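Zakumham Handheld Gripper, Unit 4
Inspection checklist with comments

Date of inspection: Friday, November 5, 2021
Site: Wundberg, bedroom station
Last full inspection: October
Cycle counter at last inspection: 1,231
Cycle counter today: 1,581
Result: passed with two items open

Ratings used on this sheet: OK, WATCH (usable, look again next time), FIX (do not use until done).

Section A. Before power on

A1. Arms free of cracks, chips and bends. OK
Wiped both arms with a dry cloth and checked them under the desk lamp. A scuff on the outside of the right arm was already on the October sheet. It has not grown.

A2. Bracket screws seated and tight. WATCH
All screws checked with the hand driver. The inner screw on the left bracket took a small turn before it stopped. The others did not move. No thread locker was added. If the same screw is loose at the next inspection, take it out, clean the hole and put in a new screw from the Toft spares box. Do not swap it with one of its neighbors, or we lose track of which position is giving trouble.

A3. Finger pads, surface. OK
Ridges are clean and still have an edge to them. Picked lint out of both pads with the soft brush. The right pad had more of it, down in the lower grooves. Do not use tape to lift lint. It leaves glue between the ridges and the pad starts to drag on thin cloth.

A4. Finger pads, attachment. OK
Pushed each pad sideways with a thumb. No lift at the corners.

A5. Handle and trigger. OK
Trigger returns on its own from full squeeze. Handle grip is firm.

A6. Cable and strain relief. WATCH
The sleeve has crept back from the plug again and a short length of cable is bare of it. The insulation underneath is sound. Pushed the sleeve forward and put on a new tie. This is the second inspection in a row with this comment. A longer sleeve has been ordered — until it comes, check the tie at the start of each shift.

Section B. Power on, no load

B1. Fingers open to the full stop. OK

B2. Fingers close evenly. OK
Closed slowly on the test strip. Both pads met the strip together. In October the left finger was arriving first, and the linkage was reset that day. It has held.

B3. Noise. OK
Slight tick near the closed end, same as before. No grinding.

B4. Camera mount. OK
Mount does not rock. Lens cleaned with the lens cloth only. The darker ring at the corners of the picture is normal for this lens and does not need to be reported.

B5. Counter reads and advances. OK
Reading entered at the top of this sheet.

Section C. Under load

The load check is done at the station on the kind of items the unit handles there. Hard test blocks tell us about force but very little about how the pads behave on bedding and clothing, so both are used. Start with the block, then go on to soft goods.

C1. Hard block, hold and release. OK
Held for the full time on the timer. No creep at the pads.

C2. Thin cloth, single layer. OK
Cotton pillowcase, picked up from flat. Two tries needed on the first pass, one after that. No pulled threads.

C3. Bulky quilted item, pressed and gripped on the bed. OK
Approach from above with the fingers open wide, press down, then close. Look for the fabric rising between the pads, and for both pads bearing on it from their own side. Watch that the filling does not push one finger away from the other.

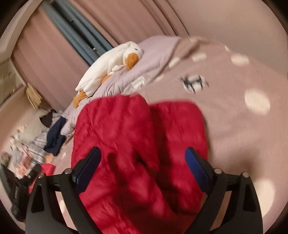 Item C3. Red quilted item held between the two pads on the bed.

The shiny shell is the hardest surface we test on. If a pad slides on it, clean the pads and repeat before writing anything down. If it slides a second time, rate the item FIX and change both pads together. One new pad with one old pad gives an uneven grip, and the fault then looks like a linkage problem. We lost most of an afternoon to that once.

C4. Release of bulky item. OK
Open fully before drawing back. Fabric dropped clear of both pads on each try. Nothing snagged in the ridges or under the brackets.

C5. Soft toy, light grip. OK
Set to the low force range. Stuffing came back to shape after release, seams sound. Keep the pads off hard eyes and other sewn-on parts when choosing the grip point.

C6. Zippers, snaps and drawstrings. OK
Hooded sweatshirt used. Drawstring did not go between the arm and the bracket. Please keep doing this check even though it has passed every time. The gap there is wide enough for a thin cord.

Section D. Station

D1. Floor clear where the operator stands. OK
A slipper was moved from beside the bed before starting.

D2. Bags and loose straps kept away from the arms' path. OK
Remind operators to look to the left side of the bed in particular, as that is where things get put down.

D3. Curtains and cords out of reach of the fingers. OK

D4. Light level. OK
Checked with the meter at pillow height, curtains as the operator will have them during work. Fast moves still smear in the recordings. Operators should slow down on approach and hold still for a moment once the pads are closed.

D5. Stop switch within reach of the free hand. OK
Pressed once with the fingers closed on the test strip. Fingers let go.

Section E. Cleaning and storage

E1. Pads brushed and wiped after use. OK
Damp cloth, no solvent. Let the pads dry before the cover goes on.

E2. Unit stored with fingers slightly open. FIX, done on site
The unit was found in its case with the fingers fully closed and the pads pressed against each other. This flattens the ridges over time. Opened to the storage mark, and the card inside the lid was replaced with a larger one. Cleared for use.

E3. Spares box. OK
Contents: 6 pads, bracket screws, cable ties, driver, soft brush. The Jidari pads from the earlier order are a different thickness and have been taken out of the box. They do not go on this unit.

Open items

A2, left bracket, inner screw. Recheck at next inspection.
A6, cable sleeve. Replace when the part arrives. Check the tie at the start of each shift until then.

General comments

The unit is in better shape than it was in October. The linkage reset was the right repair and nothing in section B or C points to it going out again. Pad wear is low for the number of cycles since the last sheet. Most of the lint seems to come from knitted items, so after a run of sweaters brush the pads before going on to anything with a smooth shell.

The load check takes longer at the station than at the bench. Allow for that when booking the room. Section C should not be split over two days — the pads need to be in the same condition for every item in it.

File this sheet with the October one, in the front of the unit's folder.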